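Help me spend our equipment money: part-time planning assistant wanted

Momangate Laundry Services, Skadstead site
Posted Tue 22 June

Hi! I'm Bogdan Gavrilă and I look after the folding bench project at Momangate. I'm looking for one person to come and work with me on what we buy next, what it costs to keep going, and what we should leave on the wish list for another year. It's a part-time job, mostly at a desk, with a good bit of walking over to the bench and back.

Right now we have one two-arm cell going. I want a second, and my boss wants a proper plan before she signs anything (fair enough, my last spreadsheet had a tab called "misc" that was bigger than all the others). So the job is that plan, plus the ordering that comes out of it.

You'd be planning around work like this, clothes and towels on a marbled black top, an arm on each side:

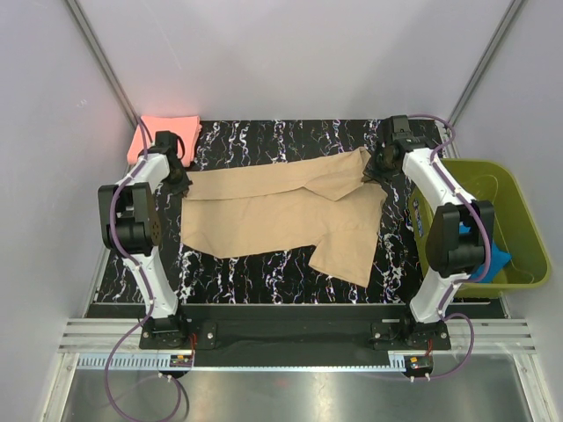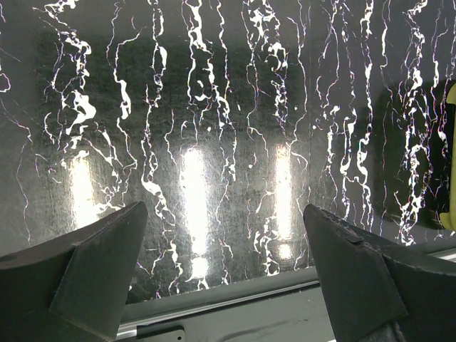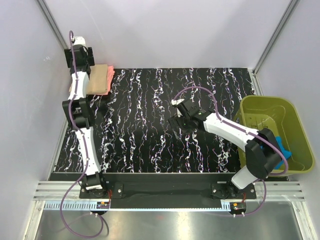
What you'd be doing

First up is the parts list. I want every item in the existing cell written down with a supplier, a price and a lead time: arms, grippers, cables, rails, circuit boards, bins, wall panels, the lot. Some of it was bought by people who have moved on and the invoices are all over the place. You'll need patience and you'll need to be OK with calling suppliers.

Then spares. We have a budget of $770 for small stuff between now and March, and I'd love your opinion on how to split it. I lean toward cables and gripper fingers. Our technician leans toward spare boards. You get the deciding vote once you've looked at the repair log!

After that comes the big one, comparing quotes for the second cell. We have one from Graketow and one from Eshun, and they're laid out so differently that I can't put them side by side without a headache. One rolls setup and training into a single price, the other charges for them separately. I need somebody who'll go line by line and ask the boring questions about shipping, warranty and who pays when a joint has to go back.

Who I'm hoping to hear from

You've done purchasing or budgeting of some kind. A machine shop, a school lab, a restaurant kitchen, I don't mind which. You're comfortable in a spreadsheet and you write emails that people answer. You don't need to know how to program a robot, and I'm happy to show you the bench and explain what's what. If you've ever had to tell an engineer no, please put that in your letter.

Hours and pay

The contract is 400 hours, spread however we agree, and you can do up to 2 days a week from home. Pay depends on experience and we'll talk about it on the first call. Parking at Skadstead is free, and the bus stops right by the gate.

How to apply

Send me a resume and a short letter (one page is plenty) through the Momangate jobs page, reference 79. Tell me about one thing you bought for work that was worth the money and one that wasn't. I read all of these myself, so a reply can take a few days. If we both like the sound of it after a call, I'll have you over to see the bench and meet the others.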